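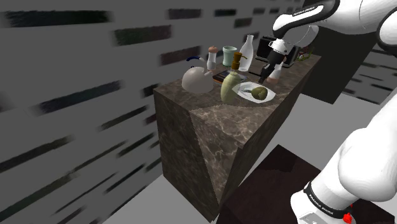

Renum Kitchen Scenes – frequently asked questions

What is Renum?
Renum is a simulated kitchen counter pack from Hirno. You load it into your simulator, choose an arm and run pick-and-place trials on household objects. It is sold by download only.

What comes in the pack?
The base pack has 190 object models and 911 starting layouts. Objects include cups, bottles, plates, fruit, pepper grinders and small appliances. Marble worktops are included and you can swap the texture for your own.

Which arms are supported?
The layouts are set up for a single Franka Emika arm with a two-finger gripper. Other arms can be loaded, but you will need to check reach and base position yourself. We don't offer support for two-arm setups yet.

Can I move the objects?
Yes. Every object can be moved, removed or locked in place. Save your changes as a new layout – the originals are read-only.

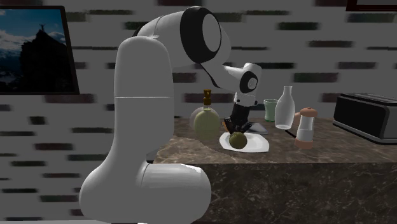

Fruit is a good first test because the shapes are simple and a plate gives you a clear target area. Most new users begin with the fruit layouts and go on to bottles and pump dispensers once their grasps are steady.

The fingers pass through an object. What is wrong?
Usually the time step is too long. Halve it and run the trial again. If that doesn't help, check that you have loaded the collision meshes as well as the visual ones.

Why do the walls look smeared?
The wall texture is being stretched. Open the room settings and set the tiling by hand. It has no effect on physics.

How many machines can I use it on?
A standard licence covers 2 machines. Teaching licences are priced by the room, so please ask for a quote.

Is there a trial version?
Yes, the Osterance demo. It has one counter and a small set of objects, and doesn't expire. Layouts saved in the demo open in the full pack.

Do results carry over to a real arm?
Partly. Grasp order and reach tend to carry over well. Friction and soft objects need tuning on your own hardware, and we would not skip that step.

Who do I contact?
Tayla Ashby handles licences and invoices. Romana Mikuš answers technical questions; please send her your log file and the layout name.

Page last updated 19 December 2024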